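Peltumeo Trail Shuttle Stops

A small dataset of bike shuttle stops and departure times along the Peltumeo river trail
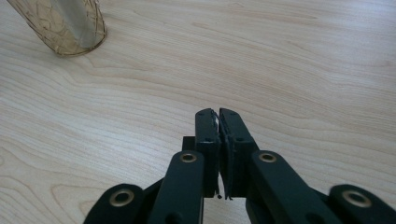
The data covers one season of the weekend shuttle that carries riders and their bikes back to the trailhead at Van Loon. It was put together by Busisiwe Mahlangu and Bevan Pomare from the posted timetables, then checked by riding the route in both directions.

What is in it

stops.csv – 11 rows, one per stop, with name, latitude, longitude, side of the road, and whether the stop has a shelter.

departures.csv – one row per scheduled departure, 3,000 in all. Times are local, 24-hour clock.

fares.csv – one-way fares by rider type. Bikes ride free with a paying adult. Trailers and tandems are listed separately.

Stop names follow the signs at the roadside. The stop at Pandwood Mill is signed "Pandwood" on the northbound side only, so it has a second name in the alt_name column.

Known problems

Coordinates for the two stops south of Jatix Bridge were taken from a phone and may be off by up to 40 feet. Thulani Botha is collecting better ones.

The shelter column is blank where we did not check. Blank does not mean no.

The shuttle stops running at the end of October. Holiday Monday service uses the Sunday timetable, and those rows are marked H in the service column. Extra buses put on for race weekends are left out.

Rack space is not in the data. Each bus carries a rear rack and a few bikes inside, but the number allowed inside is up to the driver.

Using the files

All files are UTF-8 with a header row. Join departures to stops on stop_id. Do not join on name – Pandwood will give you trouble.

Version 2 changed stop_id from a number to a short text code. Scripts written for the first version will need updating.

Corrections

Open an issue with the stop_id and what you saw on the sign. Nokuthula Kruger looks after the timetable rows and Siyabonga Buthelezi looks after fares.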